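Climholm Open Day Recordings

README for the release folder. Last changed in December.

What this is

Recordings made during the open day at the Climholm lab. Visitors came through in small groups, watched a short demonstration of a hand-held gripper and a robot arm, and could then try the gripper themselves. We kept the recordings from people who signed the form at the door. The rest were deleted the same evening.

The set holds 1,000 episodes. Of these, 700 were recorded by visitors and the remainder by lab staff, who ran the demonstration between groups. There were 41 visitors who agreed to be included. Most had never held a gripper before, so expect slow grasps, dropped items and a lot of second tries. We left those in.

Tasks

pick_place: move one item from the left half of the table to the right half
stack: put one item on top of another
handover: pass an item to a second person
free: no instruction given

The free episodes were mostly recorded by children and their parents. They are the longest files in the set and have no success label.

Folder layout

episodes/ one folder per episode, with video and gripper width
labels.csv task, success (yes, no, blank), visitor or staff
splits/ train and test lists
tools/ the Samir scripts for reading and trimming episodes
forms/ blank copy of the consent form, no signed forms

The test list has 70 episodes. No visitor appears in both lists.

How to load it

Unpack the archive, then run tools/samir_check first. It reports missing files and takes a few minutes. If it stops at an episode with no gripper width, skip that episode and carry on. The sensor dropped out a few times before lunch and those rows are marked in labels.csv.

Known problems

Sound was removed from all files.
Light from the windows changes a lot between the morning and afternoon groups.
Some staff episodes start late, after the gripper has already closed.
The table was moved once during the afternoon. Positions before and after the move do not match.

Use and credit

Free for teaching and research. Please do not try to identify visitors. If you use the set, credit it as Climholm Open Day Recordings, Ludent. A second open day is planned at Tindanport and will be released as a separate set with the same layout.

Sample view
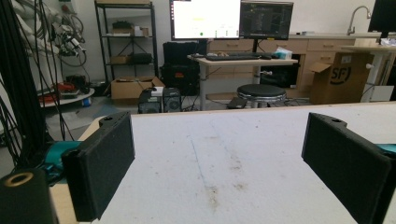 View from the hand-held gripper over the white table, with the robot arm at the left.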